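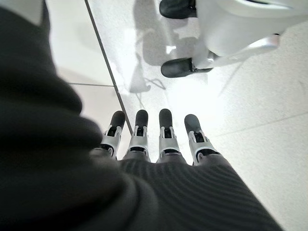 Section 4 of this guide explains how to prepare the hand and the wrist camera before a practice session of the Ikgate student robotics club. Please read it fully one time before you touch the robot, also if you have done it in another team. When you open the camera view, you should find the four fingers side by side in the lower middle, with the black fingertip pads at more or less the same height and the floor tiles visible behind them. Small differences are allowed. The outer finger on the right may lean outward a little, and the sleeve may take some space on the left side.

This version is for the Gerneo hand with the ribbed cover. If your team uses the older hand without cover, skip steps 4 to 9.

## 4.1 Before you start

You need the following things on the bench:

- the club laptop with the Maruyama control program installed
- the battery, charged to full
- the soft brush and the dry cloth from the hand kit
- the log book of your team

Two persons are needed. One person stays at the laptop and the other person stays near the robot, on the side of the stop button. Do not change places in the middle of the procedure. If you must change, press the stop button first and say it loudly.

> **Caution:** Long hair must be tied and loose bracelets must be taken off. The finger joints have small openings, and a thread or a hair can go inside very easily.

## 4.2 Checking the cover and the sleeve

1. Make sure that the robot is switched off. The status light on the back must be dark.
2. Walk one time around the practice area. Remove bags, shoes and tools from the floor. Cables which must stay on the floor should lie flat and outside the walking line.
3. Look at the hand from the side of the palm and from the back. The cover must sit under the finger bases and must not climb over the knuckles.
4. If the cover is twisted, hold it with two fingers at the rim and turn it slowly until the ribs go across the hand. Do not pull from the fingertips.
5. Push the sleeve of the arm back toward the elbow. The sleeve is allowed to be seen at one side of the camera view, but it must never lie over more than one finger.
6. Clean the fingertip pads with the dry cloth. Do not use water or alcohol, the pads become hard after some time.
7. Use the soft brush for the joints. Brush from the palm to the tip, in one direction only.
8. Move every finger softly by hand, only a few millimeters. You should feel the same resistance in all of them.
9. Write in the log book which cover is mounted. The number is sewn on the inner side.

**Note:** The cover wears out first at the side of the palm. When you can see the lining, take a new one from the drawer and put the old one in the box for repairs. Please don't put it back in the drawer. Last May we lost almost one complete practice because the drawer was full with used covers.

## 4.3 Starting the hand

10. Connect the battery and close the flap until you hear the click.
11. Switch on the robot and wait 42 seconds. During this time the hand may open by itself. Keep your own hands away.
12. On the laptop, open the Maruyama program and choose **Connect**. The port number is 3046 for all club robots.
13. Choose **Hand**, then **Home position**. All fingers go to straight.
14. Compare the fingers with each other. A difference of 12 degrees or less between two neighboring fingers is accepted. If it is more, go to section 4.5.

> **Caution:** Never push a finger back by force when the hand is under power. The small gears will break before the motor stops. Press the stop button, switch off, and then move the finger.

## 4.4 Checking the camera view

The camera check takes only a short time but many teams forget it, and then the recordings of the whole afternoon can't be used. For the Zimska competition we must hand in the recordings together with the report, so the view has to be correct from the first run.

15. Choose **Camera**, then **Live view**.
16. Lower the arm until the fingers are over the floor and nothing is between them and the tiles.
17. Check that the fingertips are visible and that the sleeve does not cover them. A soft, unclear piece of sleeve at the left side is normal. It is too near to the camera to be sharp.
18. Check the light. White tiles give strong glare, and behind the middle fingers the floor can look nearly pure white. This is accepted when you can still see clearly where each black pad ends.
19. If the pads are difficult to see, turn the robot a quarter to the side and look again. Only after this, lower the exposure by one step in the program.
20. Look for shadows and thin lines on the floor. The line follower of the second task can mistake a cable for a grout line. When you are not sure what a line is, go and look at the real floor.
21. Save one test picture and give it the name of your team and the number of the run.

**Note:** Do not clean the camera with the same cloth which you used for the pads. There is rubber dust on it and it makes fine scratches. The camera cloth is kept in a closed plastic bag.

## 4.5 If something is not right

**One finger does not go to straight.** Switch off, wait until the status light is dark and do steps 7 and 8 again. If the resistance is different from the other fingers, do not continue. Write it in the log book and use the reserve hand.

**The program does not find the robot.** Check the port number first - it is the most common mistake. Then check that no other laptop in the room is connected to the same robot.

**The view is dark at the left side up to the middle.** The sleeve has moved forward. Press the stop button, push it back and fix it with the strap at the elbow. One strap is enough.

**The fingers close without a command.** Press the stop button at once. Disconnect the battery and tell the team leader. Do not try to find the reason by yourself with the power on.

**The picture stops but the hand still moves.** Stop the hand from the laptop, close the live view and open it again. If this happens a second time, change the camera cable. The spare cables are in drawer 9.

## 4.6 After the practice

22. Send the hand to **Home position** and wait until it stands still.
23. Switch off the robot and disconnect the battery. Put the battery on the charging shelf, with the label to the front.
24. Place the arm on the foam support, so that the fingers don't touch the table.
25. Copy the recordings to the folder of your team and close the log book entry with your initials.

The next section, Teaching the first grip, can only be started when steps 1 to 21 are signed by both persons.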